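Partly used racks of filter tips: combine them or leave them?

Asked by nonia_bench
6 March 2023

We go through a lot of hinged-lid tip boxes in a teaching lab and always end up with a shelf of racks that are mostly holes. The stock list says 2854 tips on hand, but a good share of that is spread over boxes with a row or two left in each. People open a new box because they don't want to hunt.

I would like to consolidate before the July course. Two things I can't settle. First, is it acceptable to move unused tips between racks by hand, or does that write off the sterility for good? Second, does it matter which holes are filled? We have single-channel pipettes and one multichannel. The work is mostly dye dilutions and plate loading, with PCR setup on 4 afternoons.

Leif Dalsgaard

Split the stock by use before you touch anything. Tips for PCR setup stay in the box they came in, and a box opened outside the hood doesn't go back to that shelf. For dye work and general dilutions, combining is fine if the tips are the same type and volume. Check the fit at the collar. Fortin and Wudari racks look alike on the shelf, but the hole diameters differ slightly and the tips sit high, so the lid won't close flat.

Keep the remaining tips in complete rows. A multichannel needs a full row, and scattered singles are useless to it. A row along one edge can be picked up without the barrel fouling its neighbors. 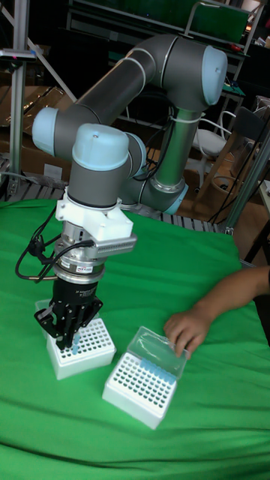

Procedure for the general-use boxes:

1. Wipe the bench and put on fresh gloves.

2. Set the donor and receiving racks next to each other and open both lids fully. The lids on light boxes tend to swing shut, so have someone hold the second one or weigh down the base.

3. Pick up each tip by the wide end. Never touch the point. A spare pipette works as well: press on, lift straight up, lower into the new hole, eject.

4. Fill from the back row forward.

5. Close the lid and mark it "combined, general use" with the date. Autoclave if the tips are rated for it. Filter tips often are, but read the box.

Discard any tip that has been dropped or has visible droplets inside. The empty racks can be refilled from bagged tips.

Nurnard

Agree with most of that. I'd skip the autoclave step for dye work — it ties up the machine and some lids warp. We had a batch of 390 racks come back with hinges that no longer clicked. Also, store the boxes with the lids shut. Dust in the empty holes ends up on the next tips you put there.

tipwaste

just buy new ones, a bag of 3000 is cheaper than an hour of anybody's time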